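Cable arcs, sticky fingers and other joys of a two-arm table

So the Stusov table is finally behaving, and I promised a few of you I'd write up what I do to keep it that way. It's a small cell – two arms, a camera at each wrist, a wooden tabletop and a stack of plates and bowls that get smeared with red stuff all day long.

Most of my trouble was cables. I used to clip them tight along the links, and I went through 12 of them before I gave in and let them stand up in a big loop over the wrist. Ugly, but I'm at 343 hours on the current pair and they're fine!

The other trouble is the exposure on the wrist cameras. White dishes blow out so easily.

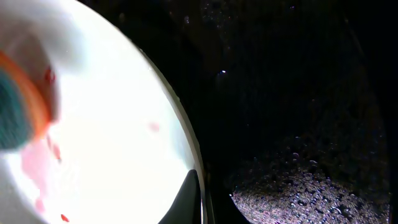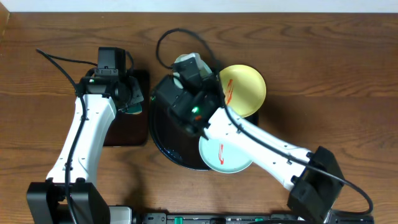
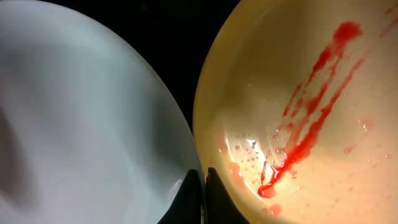 Posted by the author of Notes from Cukov, cell technician at Atel

I keep the light at 85 percent now. The first shot is still too bright inside the bowl for my taste, but the last one is close to what I want – glare on the bottom, sure, and you can still follow the red all the way down.

Fingertips next. I wipe them every time I change the dishes (damp cloth, then a dry one) and check the tips for nicks, then run a fingernail down both edges. Every 500 cycles or so I take them off completely and clean the screw holes with a toothpick. Then I close the gripper on a strip of paper and tug. If it slides out, I redo the zero.

Next up is the cell at Lã, where the bases have worked loose again. I'm bringing thread locker and my good hex keys, and I'll post the torque settings when I'm back in August.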